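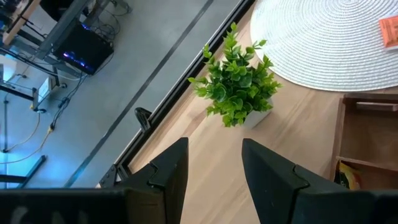
Jarmo Valtonen told me the fish pie alone was worth the drive to Plimham, and he was already on his second helping when he said it, so I took him at his word. The Jakubowski, the old corner pub on the Ernby road, has its kitchen going again after nearly 90 days dark, and I got over there for supper on opening night.

Aino and Eetu Manninen have taken on the lease. They used to run the lunch counter in Bimilton (the one with the rye rolls, if you remember it), and a few of those dishes came along with them. The menu is short, just 8 mains, and it changes when the fish does. I had the beef cheek with pickled beets and then stole most of my wife's potato cake, which came with so much dill butter that I had to ask for bread!

Plimham has 1,320 people and until this month the only hot food after six was the fryer at the gas station, so you can guess what the line looked like. Eetu says they sent out 505 plates in the opening week, and they ran out of pie twice.

Esko Kemppainen still pours the beer and still won't take a card at the bar, so bring cash for that part. Food is served from noon to nine, and the kitchen is closed for an hour at four. They're taking bookings for October now, by phone only.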